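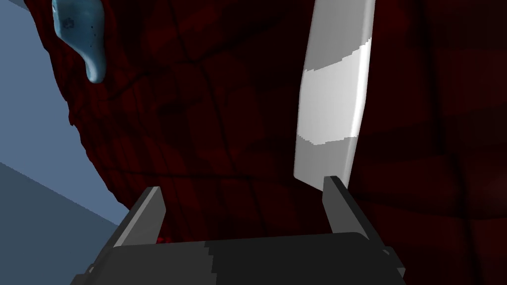 Deep red, with folds in the surface.

The Office of Weights at Wulville received the petition in March. It was signed by Anneli Rantala, widow, and it asked that the town bell be rung one hour later in winter, so that the bakers of Tarnen Street might sleep.

Registrar Reijo Saarinen entered it in the ledger as number 46 and referred it to the Deputy, Hertta Miettinen. The Deputy observed that the bell did not fall under weights. The petitioner replied in writing that the bell weighed 1,000 pounds and that she knew of no other office with a scale.

The point was allowed. An inspector, Hélder Garcia, was sent up the tower at 9 in the evening with a lamp and a form. He found the ringer, Aleksi Hämäläinen, asleep on a heap of old curtains from the theater. The bell was rung each morning, the ringer stated, when the cold woke him. He had owned no clock for years.

The inspector wrote this down. He then took off his own watch - a gift from his mother in Baláž - and laid it on the sill.

The petition was marked as granted in part. A fee of 100 pence was waived. Mrs. Rantala was informed by letter, and on the first morning of the new hour a loaf was left on the steps of the Office, still warm, with no name on the paper. Saarinen entered it as number 47 and sent for a knife.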